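Plultberg, June 22, 2022

I went to the laundry open day at Sirkness mostly for the free coffee, and I ended up staying until they started stacking the chairs. I've been fighting with my own dryer since May (it squeaks, it shreds socks, I've given up on it), so a whole afternoon of other people's washing sounded pretty good to me!

The first stop was the big hall, where the hotel sheets get done. They handle 3,000 pieces on a busy day, and it's LOUD in there – bring earplugs if you ever go. I got to feed a pillowcase into the flatwork ironer and it came out the far end looking better than anything I own. The guy next to me got his in crooked and was told very kindly to try again.

After that we moved over to the home-size machines, which was what I really wanted to see. The dryer I liked best is a bronze-gray front loader with a thick chrome ring on the door, next to a washer that matches it. It has a white label with "智慧烘" and a big 1 on it, and there were laundry baskets out on the floor with dark things in them. I'm a sucker for a chrome door. My kitchen would look ridiculous with one and I still want it. 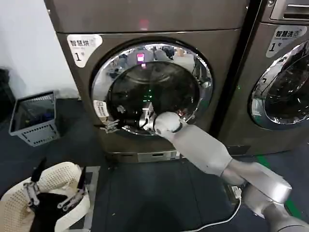
Marcela Kollár told me I should forget the door and think about the lint filter, and that darks ought to go in inside out, zippers closed, never more than half a drum. She said most people stuff the thing full and then blame the machine. Guilty! I asked about towels too and got a very firm no on fabric softener.

The last part was a folding table run by Polák, the linen shop over in Jerton. I learned a way to do fitted sheets, corner into corner, and managed it once out of four tries. They were selling dish towels at 166 apiece or 400 for three, so I came home with three – two striped and a plain blue one for my sister. Parking was 100 for the afternoon, cash only, and the line to get out was awful.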